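# Driltent 공개일, 가기 전에 많이 묻는 것들

9월 Guvholm 공개일에 다녀온 뒤로 비슷한 메일이 계속 와서 한 페이지로 묶었다. 주최 측 안내문은 따로 있고 이 글은 참가자 입장에서 쓴 것이다. 교통비와 점심값은 내가 냈고 Driltent에서 받은 것은 목걸이 명찰뿐인데 그것도 나올 때 반납했다.

안내문과 내용이 다르면 날짜, 신청, 출입에 관한 것은 안내문을 믿으면 된다. 성능에 관한 것은 둘 다 너무 믿지 말 것.

## 무엇을 보여 주는 행사인가요?

안내문 제목은 "Oravec이 매장을 배우는 날"이었다. 제목만 보면 로봇이 매장을 돌아다니며 물건을 채우는 장면을 기대하게 된다. 나도 그랬다. 시간 대부분은 사람이 손에 드는 그리퍼로 작업하는 모습을 보는 데 쓰인다. 문을 열고, 집고, 옮기고, 다시 놓는다. 그 기록으로 로봇을 가르친다는 설명이 붙고, 학습된 결과는 마지막에 짧게 나온다.

이런 방식에 원래 관심이 있던 사람에게는 볼만하다. 로봇이 일하는 것을 보러 가는 사람은 기대를 낮추는 편이 좋다.

## 로봇이 스스로 움직이는 시간은 얼마나 되나요?

내가 들어간 회차는 전체가 38분이었고, 그중 로봇 팔이 사람 손을 떠나 움직인 것은 3분이었다. 휴대전화 시계로 쟀다. 나머지는 인사말, 안전 안내, 그리퍼 시연, 질의응답이다.

그 3분 동안 팔은 상자 하나를 선반에서 내려 옆 탁자로 옮겼다. 처음에는 상자 모서리를 밀어 버렸고 진행자가 손으로 위치를 되돌렸다. 두 번째에는 옮겼다. 진행자는 이것을 "연속 동작 성공"이라고 불렀는데, 중간에 사람이 물건을 다시 놓은 것을 연속이라고 할 수 있는지는 각자 판단하면 되겠다.

## 직접 만져 볼 수 있나요?

손에 드는 그리퍼는 된다. 팔 쪽은 안 된다. 노란 선 밖에서만 볼 수 있고, 선을 밟으면 바로 제지한다. 이 점은 제대로 하고 있었다.

그리퍼 체험은 줄을 서야 하고, 한 사람이 오래 잡고 있으면 뒤에서 눈치가 보인다. 생각보다 손목에 힘이 들어간다. 시연하는 직원은 힘들이지 않고 문을 당기는 것처럼 보이지만 처음 잡은 사람은 대개 몸 전체를 돌린다. 이런 서툰 동작도 기록하는지 물었더니 체험용은 저장하지 않는다고 했다. 확인할 방법은 없었다. 벽에 붙은 안내문에도 같은 문장이 있었으니 적어도 말은 맞춰 놓은 셈이다.

## 손에 드는 그리퍼로 모은 데이터가 왜 로봇에게 쓸모가 있다는 거죠?

주최 측 설명을 내 말로 옮기면 이렇다. 로봇 끝에 달 것과 비슷한 집게를 사람이 들고 일하면, 로봇 없이도 여러 장소에서 동작을 모을 수 있다. 카메라가 집게 가까이에 달려 있어서 사람이 찍은 화면과 로봇이 나중에 보게 될 화면도 비슷해진다.

여기까지는 납득이 간다. 의심이 생기는 곳은 그다음이다. 사람은 문이 뻑뻑하면 발을 옮기고 어깨를 넣고 반대쪽으로 몸을 기울인다. 고정된 팔에는 발도 어깨도 없다. 그 차이를 어떻게 메우느냐고 질문한 참가자가 있었고, 답은 "도달할 수 없는 동작은 걸러 낸다"였다. 얼마나 걸러 내는지는 공개하지 않는다고 했다. 모은 것의 대부분을 버린다면 싸게 모은다는 장점도 줄어들 텐데, 그 얘기는 거기서 끝났다.

## 안내문에 나온 "사람 수준"이라는 표현은 믿어도 되나요?

무엇의 수준인지부터 물어보기를 권한다. 속도인지, 성공률인지, 파손율인지 안내문에는 없다. 내가 물었을 때는 "특정 과제에서의 완료율"이라는 답이 돌아왔다. 특정 과제가 무엇이냐고 다시 물으니 상자 옮기기라고 했다. 우리가 본 그 과제다.

비교한 사람이 누구였는지도 궁금했다. 숙련된 매장 직원과 비교한 값과 그날 처음 그리퍼를 든 사람과 비교한 값은 많이 다를 것이다. 나중에 메일로 답을 주겠다고 했고 아직 받지 못했다. 오면 여기에 덧붙이겠다.

## 유리문 시연은 로봇이 하나요?

내가 본 회차에서는 사람이 했다. 직원이 그리퍼를 들고 유리문 쪽 작업을 반복했고, 팔이 문을 여는 모습은 나오지 않았다. 소개 영상에는 있다. 영상에 몇 배속인지 표시가 없어서 이것도 물어봤는데, 편집은 다른 팀이 한다는 답이었다.

문은 흔히들 쉽게 생각하는 과제다. 손잡이를 잡는 것보다 당기는 동안 원을 그리며 따라가는 쪽이 어렵고, 유리는 비치기까지 한다. 그래서 더 보고 싶었다. 다음 공개일에 이 시연을 넣는다면 다시 갈 생각이 있다.

## 실패 장면도 보여 주나요?

일부러 보여 주지는 않는다. 다만 현장에서 생기는 실패를 숨기지도 않았다. 상자가 밀렸을 때 조명을 끄거나 화면을 돌리지 않았고, 진행자가 "지금 밀렸습니다"라고 말했다. 별것 아닌 일 같지만 이런 행사에 몇 번 다녀 본 사람이라면 드물다는 것을 알 것이다. 점수를 준다면 이 부분에 준다.

## 신청은 어떻게 하나요? 현장 접수도 되나요?

Driltent 홈페이지에서 회차를 골라 신청한다. 한 회차 정원은 40명이다. 현장 접수는 빈자리가 있을 때만 받는데, 내가 갔을 때는 입구에서 돌아가는 사람들이 있었다. 멀리서 온다면 예약 없이 가지 않는 것이 좋다.

신청서에 직업과 회사명을 적는 칸이 있다. 필수처럼 보이지만 비워 둬도 넘어간다. 적으면 홍보 메일이 온다. 적어 본 사람의 증언이다.

## 오전과 오후 중 언제가 나은가요?

오전을 권한다. 질문을 받는 시간이 조금 더 여유롭고, 오후에는 앞 회차가 밀리면 질의응답부터 잘린다고 들었다. 오전 회차도 정시에 시작하지는 않았다.

## 가는 길과 주차는요?

Ita역에서 내려 강 쪽으로 걷는다. 안내문에 나온 셔틀은 2대인데 배차 간격이 적혀 있지 않다. 기다리다가 걸어가는 사람들에게 추월당했다. 짐이 없으면 걷는 쪽이 마음 편하다. 주차장은 건물 뒤편에 있고 행사 참가자용 구역이 따로 표시되어 있지 않아서, 정문에서 물어보고 들어가야 한다.

Guvholm 안에는 카페가 없다. 자판기는 로비에 있다.

## 사진을 찍어도 되나요?

손에 드는 그리퍼와 작업 공간은 괜찮다고 했다. 팔의 제어 화면과 뒤쪽 작업대는 금지다. 다른 참가자 얼굴이 나오지 않게 해 달라는 말도 있었다. 동영상은 구역마다 말이 달랐다. 입구에서는 된다고 하고 안쪽에서는 안 된다고 해서 나는 켜지 않았다.

## 아이와 함께 가도 될까요?

규정상으로는 보호자가 있으면 입장할 수 있다. 권하느냐고 묻는다면 글쎄. 설명은 어른 기준이고, 의자가 모자라서 서 있는 시간이 길다. 아이가 기다리는 것은 로봇일 텐데 로봇은 끝에 나온다. 그리퍼 체험은 아이들이 좋아할 만하지만 손이 작으면 쥐기 어려울 것 같다.

## 매장 자동화를 검토 중인데 갈 만한가요?

도입을 결정하러 가는 자리로는 부족하다. 가격, 설치 기간, 고장 났을 때의 대응에 대한 자료가 하나도 없었다. 물어보면 영업 담당과 따로 약속을 잡으라고 한다.

그래도 간다면 이런 질문을 가져가기를 권한다.

- 학습에 쓰지 않은 매장에서 돌려 본 적이 있는지
- 사람이 개입한 횟수를 기록하는지, 그 기록을 볼 수 있는지
- 진열을 바꾸면 데이터를 다시 모아야 하는지, 그 비용은 어느 쪽이 내는지
- 소개 영상의 재생 속도

나는 마지막 질문만으로도 꽤 많은 것을 알게 됐다.

## 일자리 얘기는 나오나요?

나왔다. 준비된 답변은 "사람은 더 가치 있는 일을 하게 된다"였다. 그 일이 무엇인지 묻자 데이터 수집이 한 예로 나왔다. 그러니까 그리퍼를 들고 종일 문을 여닫는 일이다. 더 가치 있는지는 모르겠고, 손목은 확실히 아플 것 같다. 근무 시간이나 교대에 관한 질문은 시간 관계로 넘어갔다.

## 그래서 추천하나요?

무료이고, 그리퍼를 쥐어 볼 수 있고, 직원들은 모르는 것을 모른다고 말하는 편이다. 가까이 산다면 가 볼 만하다. 숙박까지 하면서 갈 행사는 아직 못 된다. 나라면 유리문 시연이 팔 쪽으로 넘어갔다는 소식을 들은 다음에 표를 끊겠다. 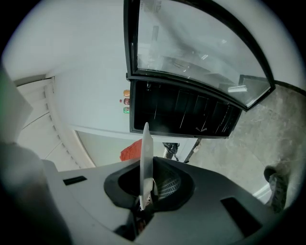
*읽는 시간 7분*

빠진 질문은 메일로 보내 주면 추가한다. Oravec의 상세 사양은 나도 모르니 Driltent 쪽에 문의할 것.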